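# Chapter 6: Curtain Headings and Tracks

The heading is the top edge of a curtain, where the fabric is gathered or folded before it is hung. It decides how much fabric you need to buy, which track or rod will suit, and how the curtain falls. Choose it before you measure anything else.

Pencil pleats are the most common heading. A tape is sewn along the top and cords are pulled to draw the fabric in. Pinch pleats are sewn in place, so the finished width can't be changed later. Eyelet curtains slide straight onto a rod and need no hooks at all – they can't be used on a track.

Fullness is the width of the flat fabric compared with the width of the track. Pencil pleats usually need double fullness. For a track of 1,000 mm, that means 2,000 mm of fabric before side hems are added. Heavy cloth can be made up with a little less.

Brackets should be fixed into solid timber or masonry. Where there is only plasterboard, use anchors rated for the full weight of the curtain, lining included. Long tracks need a bracket near each end and others spaced evenly between them.

In this chapter you will work through an order placed by Raili Turunen for two bedrooms and a hallway. Her windows are different heights, and one has a radiator under the sill. You will need a steel tape measure, a pencil and the blank order form from Chapter 5.

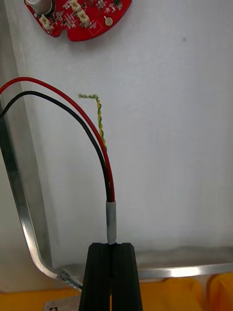

Start with the hallway window, as it has the fewest measurements – one width and one drop. Write both in millimetres, width first.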